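Kumside Center Community Board
Craft Room > Paper Folding > Table arrangement and storage

Posted by gcoutinho_admin
November 12, 2018

Members are asked to comment on the proposed arrangement for the paper folding sessions in the Salinas room. The proposal places two light-colored tables end to end, with the near one reserved for folding and the far one for supplies. An order of 200 sheets has been approved.
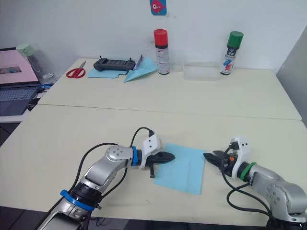
Paper on the near table, supplies toward the wall.

Comments will be accepted on this thread until the order is placed.

Gleice Coutinho
Program Office, Kumside

Reply from cimstead_folder
I support the two tables. I do not support keeping spray cans beside the finished airplane and the loose sheet. The scissors may stay. The cans should go in the cabinet, as was agreed in August.

Reply from R_Kisside
I respectfully disagree with the previous member. Our group at Kisside keeps its cans on the supply table and has received no complaints. My concern is the sheet with the faint creases. Paper that has been folded once should be set aside for beginners, as old creases interfere with a clean center fold.

Reply from cimstead_folder
Creased paper is adequate for airplanes. The cabinet request stands.

Reply from plainfold18
I would ask the office to consider the seam between the two tables. A sheet placed across it will not take a sharp crease. Folding should be kept entirely on the near panel. 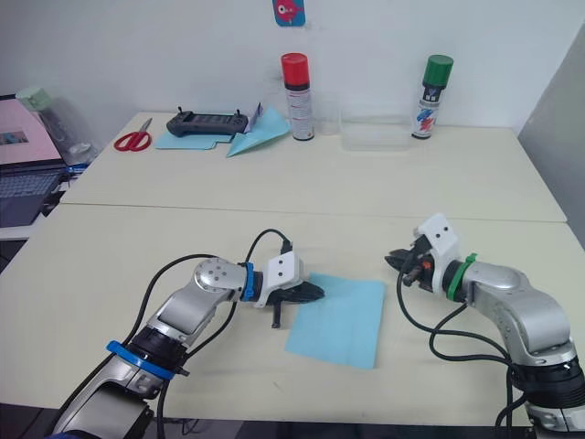

Photo: Kumside Program Office

The blue sheet lies well within the near panel, and I would be satisfied with that position as the standard. A strip of tape on the tabletop could mark it.

Reply from R_Kisside
Tape leaves residue. I would oppose it.

Reply from gcoutinho_admin
The comments have been noted. Folding will be kept to the near table and no tape will be applied. The storage of spray cans remains under review, and members who hold a cabinet key are asked to contact the office.

Reply from cimstead_folder
I hold a key and will write to the office separately.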